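Learning from the wrist: what our group found about knobs, buttons and the last centimetre

From the Fuentealba robotics group, May issue

Readers of the last issue may remember that Natália Kopecký joined us to work on simulated kitchens. Her first study is now finished, and the editors asked me to write some paragraphs for colleagues in the other groups who do not follow our meetings.

The question was a simple one. When a robot arm learns to reach for a small part on a piece of furniture, how much does it help to have a camera on the wrist, and at which moment of the movement does it help? Many people in our field use a wrist camera by habit. We did the same for years, and we had never measured it properly on our own tasks.

All the work was done in simulation. We use Bitness, the simulator that Jahangir Mondal maintains for the group, and the learning code is the one called Hukus, which some of you tried in the winter workshop. The policy was trained by imitation. Constanza Gallardo and Emiliano Medina recorded 700 demonstrations by teleoperation, divided over the different knobs, buttons and handles of the kitchen. It was slow work and I want to thank them both for their patience.

From these demonstrations we trained three policies. The first sees only the fixed camera, which looks at the whole kitchen. The second sees only the wrist camera. The third one sees both, but with a small change: the weight given to the wrist view depends on the distance between the fingers and the target. Far from the target, the policy trusts mainly the fixed camera. In the last part of the reach, the wrist view takes over step by step. Natália calls this "late handover", and the name has stayed.
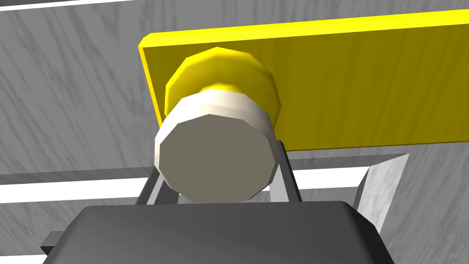
Wrist view in Bitness: the two gripper fingers and the white cylinder in front of the yellow knob.

The reason for this design is easy to understand when one looks at the wrist images. Near the target, the fingers and the part are large and clear, and an error of a few millimetres can be seen at once. In the fixed camera the same error is less than one pixel. But the wrist view has its own weakness. When the arm is still far away, it often shows only a piece of grey surface with a grain pattern, and one piece of grey surface looks very much like another. The policy with only the wrist camera was often lost at the start and never came near to the right part.

For the final test we gave each policy 50 attempts, with the starting position of the arm changed a little every time. The late handover policy completed 43 of them. The other two were clearly lower, and they failed in different ways. With the fixed camera alone, the arm came to the correct place but closed the fingers beside the part. With the wrist camera alone, it was usually the approach that failed, as I described before. The complete table is in the internal report, together with the training settings.

We should be careful with these results. The round parts in our models are made from flat facets, and we do not know yet if the policy has learned to use these edges as a sign. A real knob would not have them. Jahangir is preparing a second version of the models with smoother shapes, so that we can repeat the test without any new demonstrations. The lighting is also the same in every attempt, and I expect that the result will go down when we start to vary it. One more limit is that the distance to the target is given to the policy by the simulator. On a real arm it must be estimated, and the estimate will contain errors. Natália has tried adding noise to this value of up to 3 centimetres. The handover still works with the smaller noise, but near the upper limit it comes too early in many attempts.

The next step is to try the method on the arm at Conow, where we have time reserved after the summer break. Emiliano will prepare the panel with the knobs and would be glad to hear from anyone who has old kitchen or cupboard parts to give away. Size is not important, but please no broken handles.

Natália will present the work in the group seminar before the end of the month. The code for the handover is already in the Hukus repository, in its own branch. Questions about the simulator should go to Jahangir, and questions about this text to me.

Uriel Barrientos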